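Oiling a light wood table top - worth it or leave it bare?

Posted in Furniture and Finishes

hcarvalho
I have a round table in the workroom, light wood, bought second-hand. It gets plastic cubes and other hard things stood on it most of the day. The grain is nice and I would like to keep the colour pale. Do I oil it, varnish it or leave it alone? A tin of Cudulero hard oil is 500 ml and I could get that locally.

G_Magalhaes
What is on it now? Put a drop of water on the top and wait five minutes. If it soaks in, there is no finish left and you can oil it. If it beads, you need to sand first.

hcarvalho
It soaked in, though slowly. Two pictures, one of the grain close up and one of the table in use.

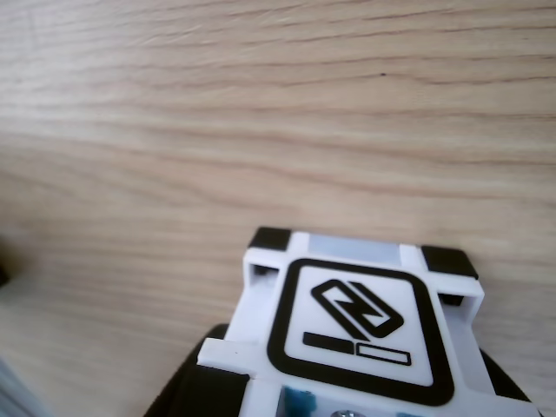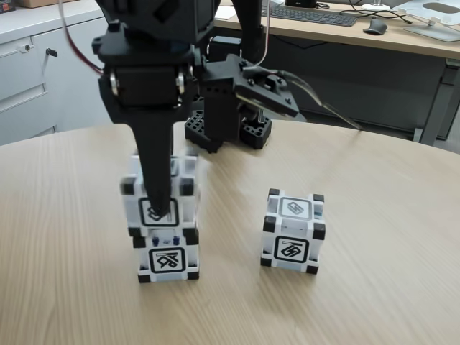

I should add that I rent the room, but the table is mine. The cabinets came with the room and are staying as they are. I don't want a shiny top, and I don't want to wait a week before I can use it again.

G_Magalhaes
Then oil it. Sand lightly along the grain, wipe the dust off, put on 2 thin coats and leave it overnight after each. I did my kitchen table in February and it was back in use by the second evening.

cleitao
I wouldn't. Any oil turns pale wood yellow, some more than others. Matt water-based varnish keeps the colour and stands up better to hard plastic corners. I used Prinon on a desk and it still looks bare.

G_Magalhaes
Until it scratches, and then you have to sand the whole top. With oil you rub a bit more into the bad patch.

cleitao
Mine hasn't scratched. And there are oils with a little white in them, but they go patchy if you're careless.

beatriz_b
Before anyone buys anything, is it solid or veneer? Look underneath and see if the grain follows through at the edge. My mother sanded through a veneered top in one afternoon.

hcarvalho
Will check the edge tonight. I hadn't thought of veneer.

clementina.b
I am the mother. It was a coarse belt sander, and the table was already in a poor way. By hand with 240 grit you would be fine on either.

hcarvalho
Edge looks solid to me, the lines carry on down the side. I'll try both on the underside first and see which one stays paler.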